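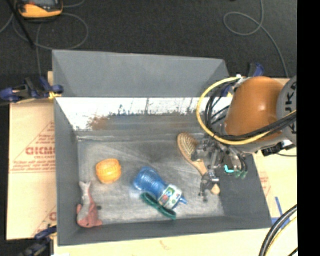

The gray bin, with the last few things still in it.

I measured this bin twice before starting and got the same answer both times: the inside is 2 mm narrower at the floor than at the rim. The walls taper. Anything cut to fit the top will jam before it reaches the bottom, so the divider has to be cut to the lower figure and left slightly slack above.

It came from the Saltell clearance in March, along with a pair of Huta shelf brackets I have yet to mount. Outside length is 691 mm. It replaced three smaller boxes that held the household odds and ends, a category that had grown to include toys, bottles and anything found under the sofa.

Condition is fair. The floor is scuffed all over, with pale scratches and a whitish band of wear around the edges. The strip along the back is worse: ragged underneath, scratched vertically, and stained rusty brown near the left end. I tried dish soap on the stain, then baking soda paste left on for 17 minutes. The paste took off some of the surface dirt. The brown stayed. I have not tried anything abrasive and do not plan to, as the strip is ragged enough already.

Sorting went by destination. The shark-like toy goes upstairs. The blue plastic bottle goes to recycling once the label is off, although our collection service may not require that anymore. The yellow-orange thing with the ribbed top goes in the drawer with the other small round items until somebody claims it.

Fiorella Bellini, who has the same model in her garage, lined hers with Waten felt and reports less noise when things are dropped in. She also reports that the felt holds grit. I am leaving mine bare for now.

Still to do: cut the divider, round its lower corners to match the floor, and find out whether the Vakulenko clips grip a sloped wall. The packet says vertical surfaces only.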